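# Recording Demonstrations with the Wrist Camera

Revised November 2021

These instructions apply to all operators who record grasping demonstrations for the Dernura training set. They cover one session, from preparation to handover. Operators who have not completed the induction with Davina Nisbet should do so before booking time in the Rornwood laboratory.

## Before the session

1. Read the task sheet. Each sheet names one task, the objects to be used and the permitted starting positions.
2. Confirm that the session disk has room for 200 episodes. A full disk ends the recorder without a warning.
3. Clean the wrist camera lens with a dry cloth.
4. Open and close the hand fully, watching the live view. The fingers and thumb must stay in view throughout the movement. If they do not, stop and report the mount to Ward Wuyts. Do not adjust it yourself.
5. Record one trial episode and play it back. Delete it once the picture and the joint readings have been checked against each other.

## Recording

A standard session consists of 50 episodes of a single task. Do not mix tasks within a session, even when the objects are the same.

Begin each episode with the hand open and at rest. Start the recorder, wait 2 seconds, and then move. Work at a steady pace and complete the task in one continuous attempt where possible. When the task is complete, return the hand to rest before stopping the recorder.

Change the starting position of the object after every episode, following the order on the task sheet. Operators tend to return to the positions they find easiest, and the model trained in July performed poorly at the edges of the work area as a result.

If an object slips and you recover it, keep the episode and mark it "recovered." If you cannot recover it, mark it "failed" and continue. Failed episodes are stored separately and do not count toward the total. An episode should be discarded only if the recorder stopped early or a person reached into the work area.

## Labeling and handover

Enter the task code, your initials and the outcome for every episode on the day of recording. Comments are optional but should be limited to facts, such as "second grasp needed."

Copy the session to the Jurine server and wait for the file check to finish before clearing the disk. Beathag MacBrayne reviews a sample from each session and will return any that need new labels. Questions about task sheets should be sent to Theano Tsolakis.

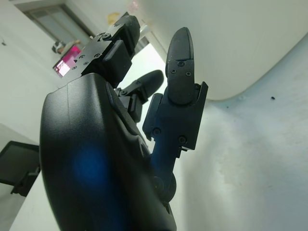 *Wrist camera view of the hand, with the fingers and thumb visible.*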